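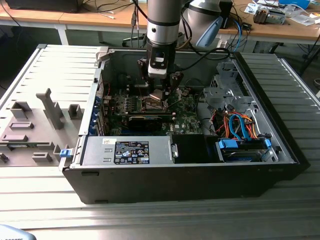

Teleoperation was the subject of the second half of our visit to Amach on January 7, 2021. The first half, on the Jitpraphai parts feeder, is covered in a separate report. Amach records people driving a robot arm through desktop computer repair steps and trains policies on the recordings. The test object is a Dell tower laid on its side on a slotted aluminum table with the side panel off. The first step in the sequence is getting a grip on the CPU heatsink, with the two metal fingers lowered onto it from straight above. Access is tighter than it sounds. The graphics card runs across the board just below, and the operator has to keep clear of it during the approach.

Guilan Jiang runs the recording station and took us through the setup. The operator holds a handheld controller called Grurnon, built in house. Position and rotation of the hand are mapped to the gripper at a scale the operator can change during a run. Most operators use full scale for the approach and switch to a reduced scale over the board. Commands go out at 60 Hz. There is no force feedback to the hand. A bar on the monitor shows estimated contact force, and in our short trial we found it hard to watch the bar and the fingers together.

The second method is hand guiding. The arm is put into a compliant mode, the operator takes hold of the wrist and moves it through the task, and the joint positions are logged. It is quicker to learn. Amach still uses it for teaching approach poses, but dropped it for contact steps. The operator's hands blocked the view in the recordings, and joint friction made small movements jerky.

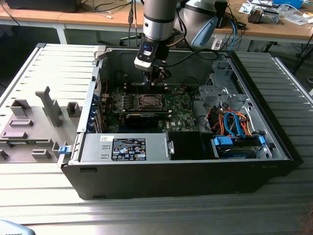 Gripper positioned over the CPU socket area.

Vertical approach is the rule for all work near the socket. Jiang's written procedure has the operator stop above the target, check alignment in the wrist view, then descend without further sideways movement. Runs that break the rule are kept but tagged, and they are left out of training by default. We asked how strictly this is applied. The answer was that new operators get their first day's runs tagged in full.

At the time of our visit the data set held 705 recorded runs, of which 359 were by remote control and had passed review. The longest usable run lasted 67 seconds. Review is done by a second operator, who marks the start and end of each step by eye. Dehua Su, who handles the training side, considers this the slowest part of the work and would like the step marks to come from a button on the controller.
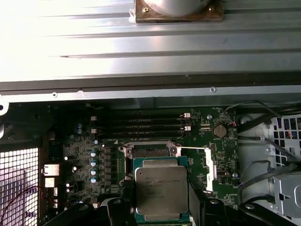
Socket with the load lever swung open, processor in place.

The processor steps are the ones Amach has least confidence in. The lever has to be moved along an arc, and operators tend to drive it as a series of short straight lines. The policy copies that, pauses included. Su tried smoothing the recordings before training and went back to the raw data when the smoothed paths lost contact with the lever. The next attempt will use a longer finger set from Gava, due in March.

Lifting the processor out is not in the data set yet. For now a run on this part ends with the gripper above the processor and the lever up.

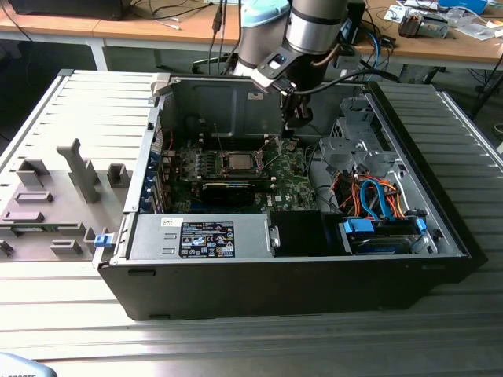

From that position the arm is driven back to its start pose by a fixed program, and the case is reset by hand. Reset time is not logged, so we could not work out a true hourly rate. Cable routing is left as found between runs. Su wants some variation there and has asked operators not to tidy it.

Open points for our own cell: whether the scale change can be put on a foot pedal, what the delay is between hand and gripper (Jiang will send the measurement), and whether the tagged runs can be shared along with the clean ones.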